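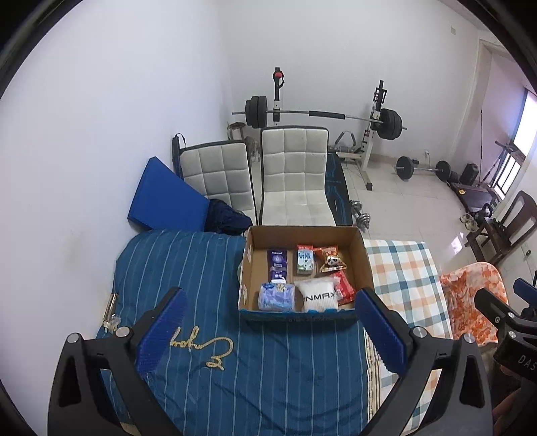

Jeden Publishes First Results From Home Gripper Trials

Ribbed fingers lead on snack bags and soft wrappers; smooth pads hold their own on cartons

BRUMIA -- Jeden, a small test lab for robot hands and controllers, has published the first results from its home gripper trials, a side-by-side look at how hand-held two-finger grippers cope with the things people keep in bedrooms, kitchens and spare rooms. The report is free to read, and the full score sheets come with it.

The trials ran over the winter in lived-in homes in Brumia. Operators worked with hand-held grippers, squeezing and releasing the fingers themselves while a camera on the tool recorded each grasp. The lab compared three finger surfaces (ribbed rubber, smooth rubber and soft foam) on the same kinds of objects, then looked at what the recordings would be worth to a team training a robot arm.

Jeden finished 94 sessions and logged the handling of 199 different packaged items. Ribbed rubber closed on the item and lifted it at the first try in 89 percent of grasps, the best score of any surface in the trial. Smooth rubber was close behind on cartons and other stiff packs, and it was easier to wipe clean between sessions, a point operators brought up again and again. Foam was gentle on crackers and chips but tended to drag thin wrappers along with it when the fingers opened.

"We went in expecting foam to win on snack bags, and we were wrong," the trial team writes in the report. "A puffed bag gives way under the pad, and the ridges seem to catch the film as it folds. We replayed those clips over and over. It was the most fun we had all winter."

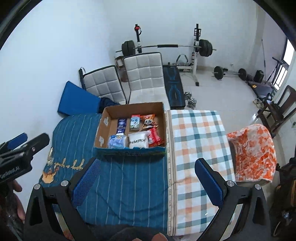 Packing a box sounds simple until every pack in it behaves differently, and the box task quickly became the team's favorite. Operators were asked to take items out one at a time, set them on the bed, and put them back in any order that fit. Stiff and soft packs share the space, so a finger that comes down wide for one of them can bump its neighbor. An orange bag with a panda face at the back of an open cardboard box asks for a different approach from the translucent blue package at the front, and the walls of the box leave less room for the fingers than an open shelf would. Beds add their own trouble -- a box on a blanket moves with the bedding when it gets nudged, so the score sheet has a separate column for box movement.

Cameras took up the second half of the work. A wide lens on the gripper keeps both fingertips in view along with much of the room, and reviewers liked having that context when they marked where each grasp began and ended. The cost shows up at the edges, where straight walls bend and small objects get harder to judge. Jeden tried a narrower lens on the same task and found fingertip contact easier to read, but operators turned the tool too far and lost the box from view much more often. The report recommends the wide lens for box and shelf work and leaves drawers as an open question.

Light mattered too. Rooms with a bright window gave reviewers trouble when the camera swung toward it, and exposure settings that looked fine in the lab needed changing on site. The report has a page of settings that worked, with the ones that did not listed right next to them.

Recordings were sorted and labeled in Roden, the lab's own review tool, which plays two clips together so that a reviewer can line up the moment of contact. A lighter version of Roden will be offered to outside groups in February. It runs on an ordinary laptop and reads plain video along with a simple timing file.

The second round is already being planned with Dimitriou, a workshop that builds arm controllers. The idea is to replay a selection of the hand-held grasps on a bench arm under two controllers, one tuned for position and one for force, and to see which of the three finger surfaces keeps its lead once a human hand is out of the loop. Dimitriou will build the finger mounts so that pads can be swapped in the middle of a session.

Jeden is also looking for more homes, and cluttered ones are very welcome. Bunched blankets, folding furniture and shelves with too much on them all make for better tests than a clear bench. Households choose the rooms, operators bring the equipment, and a visit takes one morning.

The report, the score sheets and a short set of sample clips can be requested from the Jeden press desk. Groups that want to run the box task themselves can ask for the operator guide, including the packing rules and a blank score sheet.

About Jeden
Jeden tests grippers, cameras and controllers on everyday objects and publishes the results, including the poor ones. The lab is based in Brumia.

Press contact: Jeden press desk, Brumia. Calls are answered from 9 a.m. to 4 p.m.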